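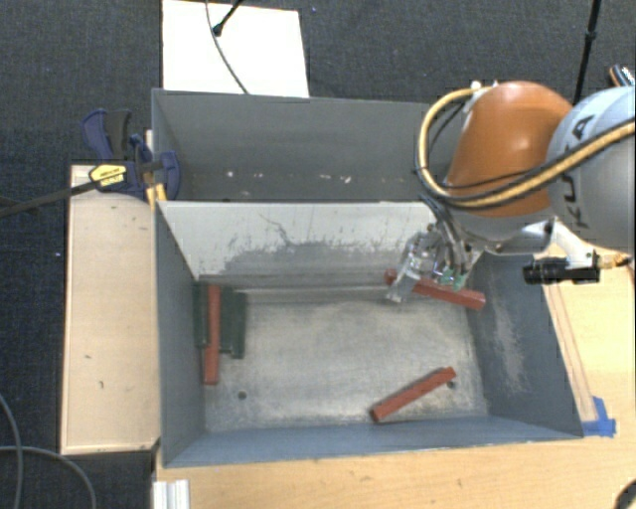
Ticket: Two-compartment bin – divider scuffing, debris in rear compartment, bin creep on tabletop
Site: Idadport, workroom 2
Opened: 13 Sep 2025
Priority: Low, raised to Medium (see entry 4)
Status: Monitoring

Reported problem

Rear compartment of the gray metal bin does not come clean. Small pale bits remain near the bottom after emptying. Divider wall is shedding finish. Bin also shifts on the wooden tabletop over the course of a shift and has to be pushed back to its marks.

Bin details

Type: large metal bin, two open compartments, divided lengthwise
Supplier: Tandport
In service at this site since April
Previous site: Darkudport, used there for loose fasteners
Internal label: Zulu

Entry 1 – Initial inspection

Bin empty of blocks in the rear compartment. A few pale specks in a loose row near the bottom. Front compartment bottom scuffed, bare-looking in places. Divider off-white along the upper part, worn to darker gray lower down, ragged scuffs and vertical streaks on the face. One thin crooked dark scratch left of center. Ran a fingernail across the scratch: it catches slightly. No sharp edge at the top of the divider.

Asked Idadport whether the scratch was present on arrival. Intake sheet lists "cosmetic wear, divider" and nothing else. Cannot be settled from the paperwork.

Entry 2 – Debris

Collected the specks on tape and compared them with two candidates: paint from the divider, and dust from the blocks. Most matched the divider finish, off-white on one side and gray on the other. One was softer and crushed under a thumbnail. Probably packing foam.

Vacuumed the rear compartment with the crevice tool. Wiped with a damp cloth, then a dry one. The narrow compartment is awkward to reach along the far wall and the wide brush head does not fit. Use the crevice tool only.

After cleaning, ran 30 load and empty cycles with the usual blocks. Two new flakes found, both at the foot of the divider. Source confirmed as the divider.

Entry 3 – Divider finish

Rubbed down the loose edges of the finish with a gray abrasive pad, bin removed from the table first so the dust stayed off the carpet. Stopped when no more material lifted under masking tape. Did not repaint. Touch-up paint was tried on the sister bin at Darkudport and peeled again in the same band.

Repeated the test at 75 cycles. No new flakes on the rear compartment bottom. A light gray smear on the cloth after wiping the divider, which is normal for bare metal.

The streaks run vertically and sit in the lower part of the wall. Consistent with blocks sliding down the face when the front compartment is filled from above. Filling nearer the middle of the compartment should reduce it. Instruction added to the bench card:

Fill the front compartment from the middle.
Do not tip blocks against the divider.
Do not use the divider as a handle.

Entry 4 – Bin creep

Priority raised to Medium. Site reports the bin was found with one corner past the edge of the tabletop at the start of a shift.

Marked the bin position with tape at two corners and measured after each run.

Run A, bare tabletop, 43 cycles: moved 9 mm
Run B, tabletop wiped down with degreaser, 43 cycles: moved 7 mm
Run C, thin rubber matting under the full base, 43 cycles: no measurable movement

Cleaning the wood helps a little but does not fix it. Matting fixes it. The matting raises the bin by 2 mm, so anything set to the old rim height needs checking before normal use. Checked here, clearance is acceptable.

Cork sheet was also on hand and was not tested. It sheds crumbs, and those would end up in the rear compartment sooner or later.

Entry 5 – Carpet

Side issue, logged on request. The textured carpet next to the table holds small flakes well and they travel back to the bin on sleeves and cloths. Vacuum the carpet before the bin, with a separate attachment. A hard mat along the table edge was suggested by Idadport. No objection from this end – not part of this ticket.

Entry 6 – Follow-up

Site reports 54 cycles since the matting went down. Bin still on its tape marks. Rear compartment inspected: one pale fleck, picked up on tape, foam again. Site has been asked to unpack new blocks away from the table.

Scratch on the divider unchanged in length. Left as is.

Open items

Spare matting, one piece, cut to base size – ordered
Quote from Tandport for a replacement divider – requested, no reply yet
Rim height to be rechecked whenever the matting is changed
Bench card at Darkudport to be updated with the same filling instruction

Ticket stays open until the Tandport quote is in.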